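Automation Talk > Events and Meetups > Open Days

Vesow open day on Saturday, anyone else go?

feltedfox
I've been grinning since I got home. Vesow opened up their Filcombe site and I spent most of the day at the laundry folding demos. They had handheld grippers out for visitors to try! You squeeze, the fingers close, and you fold a sweater with one in each hand. My first attempt looked like a burrito. My second had a sleeve hanging out the back (my daughter's was better, and she's nine).

gearbox_lou
Went too. Fun day, but I think people got carried away. A person folding with grippers is still a person folding. I wanted to see an arm do it on its own, and the one arm running was on towels.

feltedfox
Fair, but the towels were great! And Fahad Mughal's talk explained why they start with hand demos. He said they had 633 sweater folds so far and want 2,715 before they train anything on knits.

torque_wench
I liked the talk, but he skipped my question about thick wool. Cotton tees stay where you put them. Wool springs back, and the bulk all ends up at the collar.

gearbox_lou
Same worry here. And they're working on a plush blanket, so everything drags. Give me a bare table.

M_Brannigan
Marcus Brannigan here, I helped run the folding corner. Lou, a lot of people fold on the bed at home, so we want the soft surface in there. We did try a table in June and the folds came out neater, I'll give you that. Torque, sorry your question got lost. Wool is hard and we don't have a good answer yet. Couple from the folding, brown knit on the lavender blanket, gripper in the foreground of both:

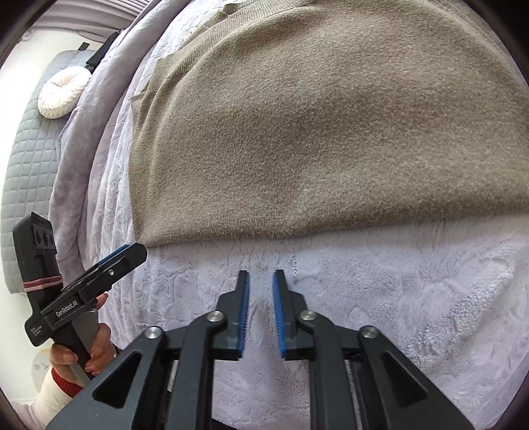
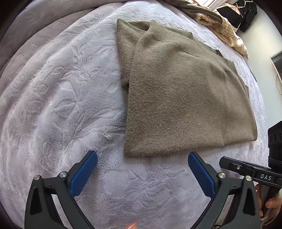 torque_wench
Thanks Marcus! That ribbed collar is exactly what I was going on about. I'd still like to see the same sweater done 2 ways, sleeves first and then bottom hem first.

khuong_fan
Did anybody stop at the Khương table? They had a sorting setup for socks and the line was so long I gave up and got lunch.

gearbox_lou
I did. Best thing there. It got stuck on a black pair and a navy pair, same as I do every morning.

feltedfox
Missed it, argh. Clarkora is supposed to be doing an evening next, and they told me 500 places. I'm signing up the minute it opens. Lou, you're coming, and you can complain about the blankets in person.

gearbox_lou
Fine. I'll bring a table.

9 replies | 14 shares
Tags: open days, grippers, laundry, demos
Contact us | Forum rules | Back to top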